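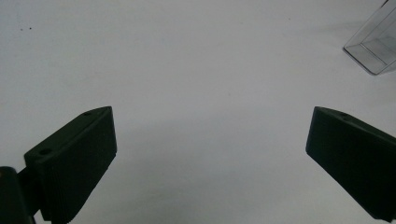
The open fingers of an Otia hand-held gripper over a white tabletop.

The Otia is a hand-held parallel gripper sold as a kit by Dendetano, a small maker of tools for robot training. It is held and moved by a person, and a camera on the tool records what the fingers do, so that the recordings can later be used to teach a robot arm the same task. The kit went on sale in March 2022 at a price of 1,495 euros.

Design

The kit comes in parts and is put together by the buyer. The two fingers face each other and are fixed with screws, and they can be changed without taking the rest of the tool apart. Dendetano also offers a finger set for small items, sold under the name Sadance. The tool is used at a table, most often with light household goods such as boxes, cups and trays.

Clear plastic is treated as a separate class of object in the manual, which advises a plain surface and steady overhead light.
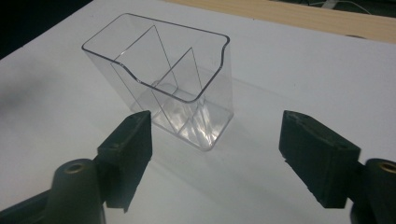

Containers with inner dividers are listed in the same class, and the manual asks for the fingers to be opened wider than the object before each approach. A full set for one object consists of 300 recordings.

Versions

The first version had a fixed camera mount. The second, listed by the maker on Apr 5, 2022, added a mount that tilts to five positions — the older part can be swapped for it. Both versions use the same software.

Sales and support

The kit is sold directly by Dendetano and, in the Nordic countries, through the dealer Ekström. Spare fingers are sold in pairs. Orders are sent out within seven days.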